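Notes for the library evening talk, second draft. Keep to time: 38 minutes, then questions.

**Opening**

Start with the repair evenings in Bristutdale. People bring in old desktop computers and ask if they are worth fixing. My subject tonight is the step before that: what you do with your files and accounts when a computer leaves the house.

Ask for hands: who has an old one in a closet? Wait. Don't fill the silence.
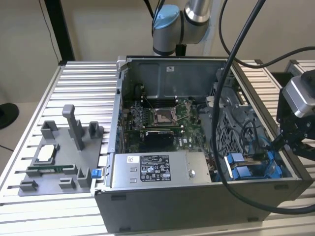 *Desktop tower with the side panel off.*

**Where your files are**

- Deleting a file removes its listing. The data often stays until something writes over it.
- Emptying the trash is the same story.
- Family photos, tax returns and saved passwords are the usual leftovers.

Tell the Clevo story here, the laptop sold with a full set of pay stubs on it. Leave out the seller's street.

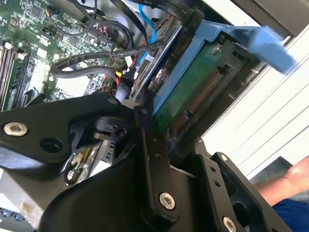 Divina Ignacio objected at the run-through that most people will never wipe a drive themselves, and that I should say early on where they can get it done. Fair point. Give the Tranelent counter now: 3 dollars a drive, paper receipt. Hold up the flyer.

**Before you hand it over**

1. Copy what you want to keep. Open a few of the copies on another machine.
2. Sign out of mail, shopping and music accounts. Some music programs limit how many computers you can use.
3. Write down license keys for anything you paid for.
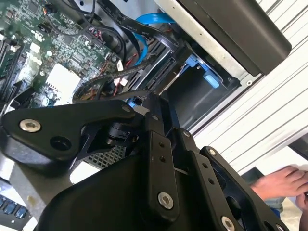
4. Wipe the drive, or take it out and keep it.
5. Check the disc tray and the card slot.

Slow down on step 4. Last July it got most of the questions. Encrypted drives: one sentence only, then point to the handout.

**Cost**

Murakami quoted 135 for recovering files from one failed drive. A backup drive was under 100. Say both prices twice and move on.

**Close**

Handouts are by the door. Large print is on the left. 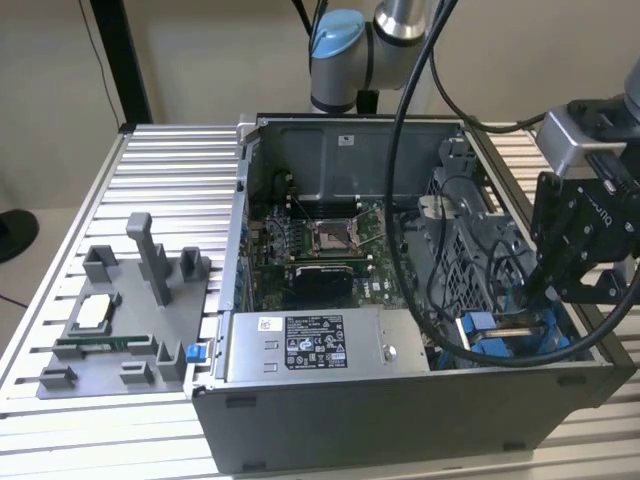

Divina Ignacio
Speaker, Home Computing Evenings

If there is time left, take the question about phones. The order is the same: copy, sign out, erase. Remind people to move their login codes to the new phone before erasing the old one. Return the microphone to the front desk.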